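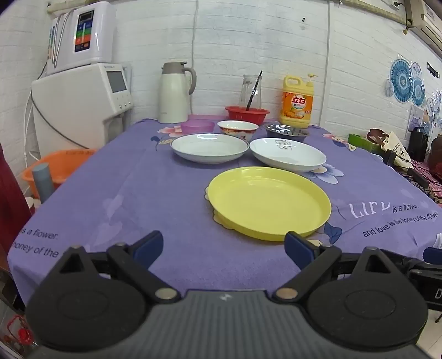 Does a policy trained on hand-held gripper demonstrations still work when the dishes are moved to a different table?

Mostly it does for bowls, and much less often for plates, at least with the data we have so far.

I wrote that question at the top of the notebook in October and it has taken until this Saturday to put an answer under it. Mawuli ran the last of the trials on the arm before lunch. Of 23 attempts on the new table, the failures were nearly all plates. The fingers come down a little too far in, press on the flat part, and the plate slides. With bowls the rim is higher and the same error doesn't matter.

In the afternoon I went back to the kitchen table with the purple flowered cloth and recorded more demonstrations. I started with the big yellow plate. I had been approaching plates from straight in front every time, out of habit, and Josiane pointed out last week that the model never sees any other approach. So today I came in from the left for some, from the right for others, and with the wrist tilted for the rest. It is slower and my forearm hurts.

The cloth is still a worry. Digby thinks the printed flowers help, that all the pattern gives the tracking something to hold on to. I think he is right about the tracking, but I also think the policy may be learning where the flowers are. The only way to find out is to collect the same motions on a plain cloth and compare. I have put that down for next week.

I threw out 8 recordings this evening. In two of them I lost tracking when I turned too fast, and the other 6 I had closed the fingers before reaching the rim and then corrected. Marcelle would keep those, as she says corrections are useful to learn from. Maybe so, but I want one clean set first, and then a second set with the corrections left in. Otherwise we won't know which change did what.

The steel bowl needs its own note. The reflections inside it move when I move, and I don't know yet whether that is a problem. It hasn't failed more than the white one with the red and orange band. I'll leave it in.

Aurélien wants a result for the Badavon meeting. I told him he could say that bowls transfer and plates don't yet, and that we have a guess about the reason. He asked for a percentage. I said not until the plain cloth is done.

Left to do: charge both grippers, copy today's files to the Flidari drive, ask Mawuli to keep the arm set up as it is. Buy a plain tablecloth, gray if they have it.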